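Working Rules for a Shared Two-Arm Cell
Student project report, Vasari Building, Robotics Lab 2
Author: Corina Steiner

1. Background

The two-arm cell is used by three student projects. Until this term it had no written rules of its own. There was the general lab induction, which covers eye protection, fire exits and who may use the soldering bench, and there was the manual for the arms. Neither says what may be left inside the cell when the arms are live, who decides that a run should be stopped, or how a run that went wrong should be logged.

My project was to write a set of rules for the cell, try them out with the people who use it, and revise them. The task used throughout was bag handling: one or both arms work on a thin plastic carrier bag, with a basket and other things standing on the floor of the cell. Bags are a fair test of a rule set. They catch on things and change shape, and the operator has to lean in often to put them back.
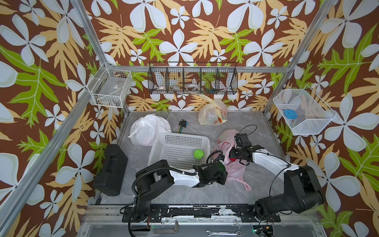
2. What I started from

I read the general machine safety guidance held in the lab and the rules of two neighbouring groups. The Alipour group has a one-page sheet taped to the door. The Juson project has a much longer document that few of its own students had read to the end. I took the length of the first and some of the content of the second.

I also went through the lab's incident book from the start of the year. Most entries were small: a finger pinched by a gripper during setup, a cable pulled out of its socket, a dropped tool. Several could have been avoided with a rule about where hands may be while the motors are powered.

3. The rules, first version

3.1 Before power on
Check that both arm bases are bolted tight. Check by hand that the cables can follow the arm through its full reach. Take out anything the task does not need.

3.2 Who is in charge
One person is the operator and that person's name goes in the log. A second person may help but does not reach in without saying so and hearing an answer.

3.3 Hands
No hands past the front rail while the arms are enabled. Disable first, then reset the objects.

3.4 Stopping
Anyone in the room may press the stop. It does not need to be justified afterwards.

3.5 Thin film
Stop the run if film goes into a joint or wraps a finger so that it does not fall away when the gripper opens. Remove it with the arms disabled. Never pull it free by driving the arm backwards. A gathered fold held between the finger tips is normal for this task and is no reason to stop.

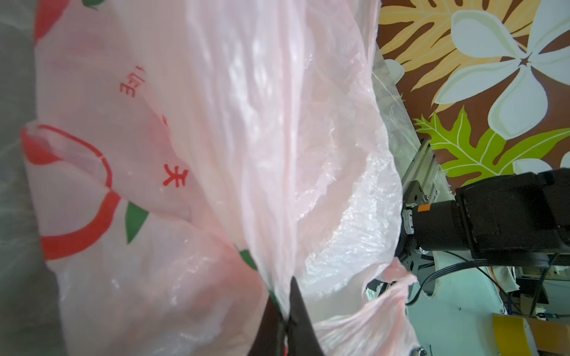 4. Trial

The first version was used through November. Operators filled in a short form after each session, and I sat in on five sessions without helping. In total we logged almost 300 runs.

Rule 3.4 worked from the first day. Rule 3.2 was kept when two people were present and forgotten when a third came in. Rule 3.1 was kept for the bolts and mostly ignored for clearing the floor. People told me that "anything the task does not need" was too vague. When a session switches between bags and the basket of artificial fruit, almost everything is needed at some point, and things that are small get left at the back.

Rule 3.3 was broken most often, always for the same purpose: straightening a bag between two runs. Disabling and enabling the arms takes eight seconds and operators felt it was a waste. I have kept the rule as it was.

The log form was changed twice. The first one asked for a description of each failed run in free text, and most people wrote "failed". The second has a list to tick: dropped object, missed grasp, film caught, stopped by operator, other.

The fruit caused its own argument. Two operators wanted to put the pieces back in the same arrangement each time. The third tipped them in. For the rules it only matters that the log says which method was used. 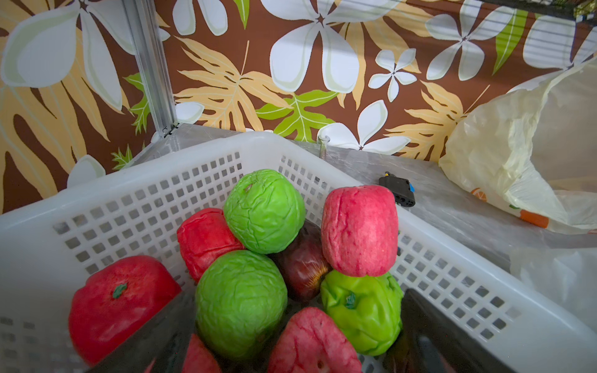 Page last modified: 2020-12-18 by csteiner

5. Changes in the second version

Rule 3.1 now has a floor list. Each project writes down the objects its task uses, and the list is clipped to the log. Anything not on the list comes out before power on. Small parts such as connectors and short rods are named separately because they were the ones missed.

Rule 3.2 now says that the operator stays the operator until the log is signed over, whoever else comes in.

A new rule, 3.6, deals with tools. It was proposed by a student from the Avgate project after a long search for a spanner. 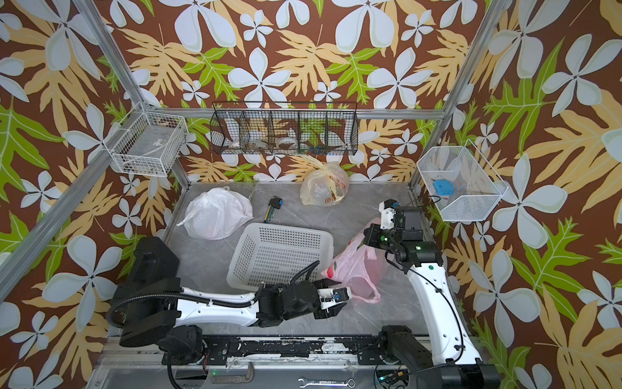 Tools were the subject on which the three projects disagreed most. One wanted them out of the cell altogether, back in the drawer after each use. The others wanted them within reach, as grippers are swapped and tightened often. The compromise is that large tools may stay on the tray below the front rail, where the wrench and the pipe wrench are kept, provided nothing sticks up past the rail. Hex keys are not allowed on the floor between the bags, even in their holder. They are easily lost to sight next to crumpled film, and a gripper closing on one could damage its fingers. They go in a wall basket or on the bench outside.

6. Open points

The rules say nothing yet about working alone in the evening. My supervisor would like this settled before next term. I would allow replaying a recorded motion alone but not a new one.

Worn bags are another gap. We had no limit on how often a bag may be used, and torn handles were noted only if the operator happened to see them. A tick box for this has been added to the form.

The second version is one page, printed on both sides, and has been in use for two weeks. That is too short a time for me to say whether the floor list is being kept up.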